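Setting the Table Again: A Conversation on the Return of the Community Supper

The Tuststead Community Supper reopened its doors on 3rd June after a long closure for repairs to the hall. The program's coordinator, who has overseen it since its second season, met with us to discuss what has changed and what has been kept.

"People asked first about the food, and then about the seating," the coordinator said. "The seating was the harder matter."

Under the former arrangement, guests sat in rows facing the serving hatch. The new plan, drawn up with the Salehi Fund, provides shared tables for 90 guests at a sitting. There are 2 sittings each evening. Last year the program served 3,681 meals, and the coordinator expects that figure to rise.

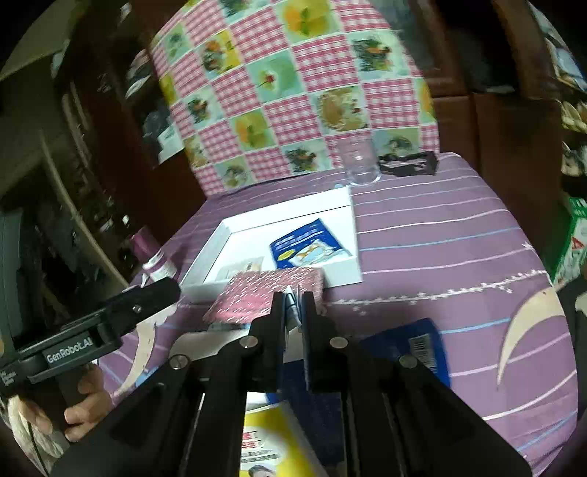 At the table, with a small white-and-black item held upright.

Asked about costs, the coordinator was direct. "Bread and dairy are our largest bills. Providar gives us a fixed price through December, and that allows us to plan. Without it we would be setting the menu week by week."

Guests are invited to pay what they can. The coordinator does not regard this as a weakness in the budget. "Some leave a few coins and some leave a good deal more. We have never asked anyone to explain."

Dessert was dropped from the menu during the final months before the closure, a decision the coordinator now regrets. "It saved very little money. Guests stayed for a shorter time, and they spoke to each other less. It was restored before anything else."
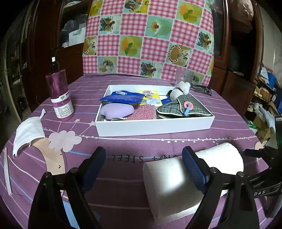 Striped purple tablecloth and a gingham sheet printed with desserts.

The program also plans to open a second location in Skurner, where more than 500 households have returned a survey on evening meals. A lease has not been signed. "We would like a ground-floor room with a proper kitchen," the coordinator said. "We have looked at several, and the search goes on."

Suppers in Tuststead are open to all residents, and no booking is required for the early sitting.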